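Tuver work table from Dirkwood, wooden top
Review by Sayaka Takagi

I bought the Tuver in April for folding clothes, because my bed was too low and my back complained. The price was 1,380 and delivery came on a Saturday. Assembly took me 30 minutes with the key from the box.

The top is smooth and heavy denim does not catch on it. One leg was a little short - I turned the foot and now it stands well. My only complaint is the smell of oil in the first week.

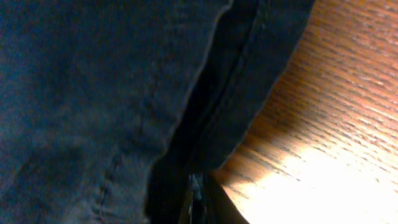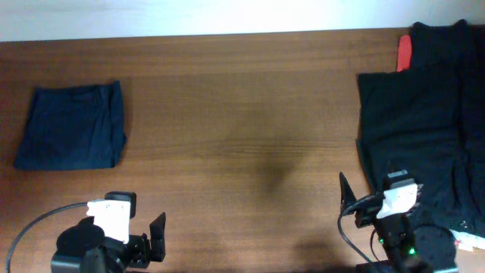

Is the table deep enough for folding jeans?
I fold mine in half first, and then the depth is enough for the full leg.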